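3. Soft headwear in the household entryway

3.1 Background to the category

Studies of household tidying have tended to treat clothing as a single group, divided at most into items that are folded and items that are hung. Headwear fits neither group well. A knitted hat may be folded once and placed in a drawer without harm. A straw hat must stand on its crown or rest on a form. The soft sports cap, now the most common hat in the homes we visited, falls between the two: its crown collapses under its own weight, while its brim, where there is one, keeps its shape and pushes against whatever is stored beside it.

The inventory described in Section 2 recorded headwear separately from other clothing for this reason. Participating households were recruited through the Skindar housing association and were asked to leave their entryways as they would on an ordinary morning. The present section reports on the soft caps found in those entryways, on the places where they were kept, and on the sorting exercise in which residents returned them to storage.

3.2 Definitions

For the purposes of this paper, a soft cap is any cap whose crown does not hold its form when the cap is set down. The definition covers running caps, cycling caps and most unlined cotton caps. It excludes structured baseball caps with a stiffened front, which behave more like hats in storage and were coded with them.

We distinguish three conditions. A cap is "set" when the crown is open and the rim lies flat on a surface or hangs from a hook by its closure. A cap is "nested" when it has been placed inside or over another cap. A cap is "bunched" when the crown has folded in on itself and part of the inside is turned outward. The coding of these conditions was carried out by Ratih Krishnan and Izzati Tjoa, who worked separately and then compared their sheets. Disagreements were confined almost entirely to caps that had been pushed into a shared basket, where the boundary between nested and bunched is not always clear. Such cases were coded as bunched.

3.3 Places of storage

The inventory covered 35 households. In each of them the entryway contained at least one piece of furniture used for outdoor clothing, most often a wall rail with a shelf above it. Caps were kept on the rail, on the shelf, in baskets on the floor, in the sleeves or pockets of coats, and on the newel post of the stairs. The last of these was not anticipated in the coding sheet and was entered by hand under "other."

Residents gave clear accounts of where caps were supposed to go. These accounts did not always agree within a household. In four households, two adults named different places for the same cap, and in each case the cap was found in a third place. We do not regard this as carelessness. The entryway is used in both directions, often with full hands, and a cap is among the first items to come off on entering and among the last to be put on before leaving. Its place is therefore decided in a hurry, and by whichever surface is free at head or hand height.

The Felico rail, a wall-mounted model supplied to all homes in the newer of the two buildings, has pegs spaced for adult coats. When coats occupied every peg, caps were placed over the collar of the outermost coat. Residents described this as convenient in dry weather. In November, when coats were changed more often in the course of a day, caps placed in this way were said to fall behind the shoe bench, where they stayed until the next thorough cleaning.

3.4 The sorting exercise

The second part of the work consisted of a sorting exercise held in the common room of the older building. Items of outdoor clothing were placed together on a table, and participants were asked to return each one to a rail, a shelf or a basket. No instruction was given on folding. Prasetyo Menon supervised the sessions, each of which lasted 15 minutes. Participants were free to stop earlier if they judged the table to be finished.

Soft caps were handled differently from other items in one respect. Gloves and scarves were generally grouped with their own kind before being put away. Caps were put away singly, as they were reached, and were seldom compared with one another. Participants who did group them tended to do so by color, and explained in the interviews that a bright cap was easier to find again in the basket than a dark one.

The lining also entered into these judgments. Several participants used it to decide which way a cap should be turned, in particular where the inside differed strongly in color from the outside. A contrasting lining makes a bunched cap easy to recognize, as a portion of the inner color shows at the fold (Figure 4). In caps lined in the same color as the shell, the same condition was often overlooked, and the cap was put away as it was. 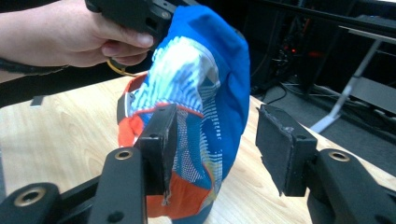

Figure 4. Soft cap in bunched condition, held above a wood surface. The orange-red lining shows at the folded edge and again near the bottom, below the patterned panel.

Fabric was mentioned less often than color. Some participants remarked that thin or perforated caps could be pressed into a small space and would recover when next worn. Others objected to this and preferred to open the crown by hand before placing the cap on the shelf. The two views did not follow age or length of residence. They did appear to follow use: residents who ran or cycled regularly were more tolerant of bunching than those who wore a cap mainly against the sun.

3.5 Effect of the container

The sorting exercise was repeated with a different set of containers. In the first arrangement, participants had an open basket of the type already found in many of the entryways. In the second, the basket was replaced by the Lazaridis tray, a shallow wooden tray with a low front edge. The tray holds fewer items than the basket, and participants were told that they might leave items on the table if they ran out of room.

Caps placed in the tray were more often set than bunched. Caps placed in the basket were more often bunched, including those that had been opened by hand immediately before. The difference seems to arise from the weight of later items. A scarf dropped into a basket comes to rest on whatever is below it, and a soft crown offers no resistance. In the tray, a scarf was usually laid to one side.

Participants nevertheless preferred the basket by a clear margin. The reasons given were speed and the fact that its contents could be carried to another room in one movement. One resident observed that the tray "asks you to be neat at the door," and that the door was the wrong place for it. We consider this a fair objection. Any recommendation that adds a step at the moment of arrival is unlikely to last beyond the first weeks.

3.6 Limits of the present data

Two limits should be noted. The entryways were seen once each, and a cap coded as bunched on the day of the visit may be set on most other days. The sorting exercise, for its part, took place away from the home, with items that did not all belong to the participants. People may take more care with the clothing of others than with their own, or less.

A further difficulty concerns children's caps. These were left out of the sorting exercise but included in the inventory, where they accounted for most of the entries under "other." Yusri Hutapea is preparing a separate account of them, drawing on the Trunumness household diaries, in which parents noted where each item was found at the end of the day. Ragnvald Lindholm has compared a portion of those diaries with our inventory sheets and reports that the categories used in the two sources can be matched, with the exception of items found in cars. The treatment of those items is taken up in Section 4, together with bags and umbrellas.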